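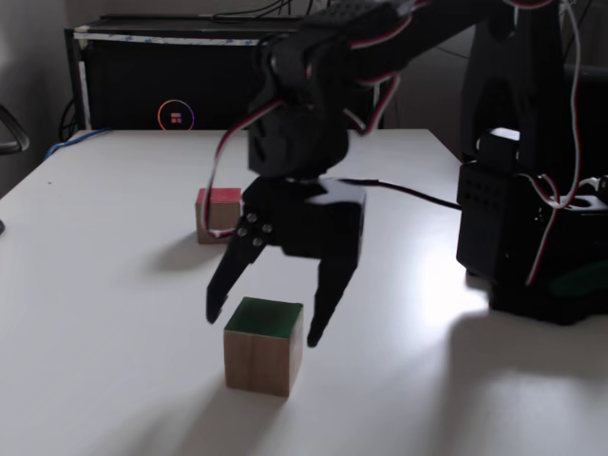
Do you like a puzzle? Do you have a free afternoon or two this August? I'm looking for people to come and try out my board game before it goes off to be made, and I'd love it if you lived close enough to Rinddale to come along.

The game is called Zurnesard. It's set in 1630 in a made-up river port, and you're all rival salt merchants trying to get your barges upstream before the customs house shuts for the winter. I've been tinkering with it for longer than I'd like to admit. My family have played it so often that they can spot every loophole and now refuse to fall into any of them, which makes them no use to me at all (sorry, family, I do love you).

So I need fresh eyes! You don't have to be a big games person. I'm just as keen to hear from someone who last played anything at Christmas and got cross about it. You do need to be 16 or over, happy to read a rulebook in English, and all right with sitting at a table for a couple of hours. If you've got colour vision differences, please do get in touch, as I've redrawn the cargo tokens with shapes on them and want to know if they make sense.

How it works: each session is for 5 players and lasts 3 hours, with a break in the middle for tea and whatever I've baked. I'll hand you the rules and then keep my mouth shut, which I find very hard. You play, you get muddled, you argue about the toll bridge (everyone argues about the toll bridge), and I sit in the corner scribbling. At the end there's a short form to fill in and a chat about what dragged and what you enjoyed. Please be blunt. The last group told me the auction round was like waiting for a bus, and they were right, so it's gone.

I can't pay you, I'm afraid, but I'll cover your bus fare, and your name goes in the back of the rulebook if you'd like it there. You'll also get a finished copy once Ondden, the small press putting it out, have them in stock.

Sessions are in the upstairs room at the Ghiță café. There are stairs and no lift, so if that's a problem tell me and I'll bring the whole lot to a ground floor table somewhere else. Street parking is hopeless but the 839 stops right outside.

To put your name down, leave a note with the café counter or use the contact form on this page. Tell me which afternoons suit you, anything you can't eat, and the last game you really hated and why. I'd like to hear from everyone by August 14, 2023. Come with a friend if you're shy, or on your own, and bring your reading glasses if you use them, because the cards are still printed far too small.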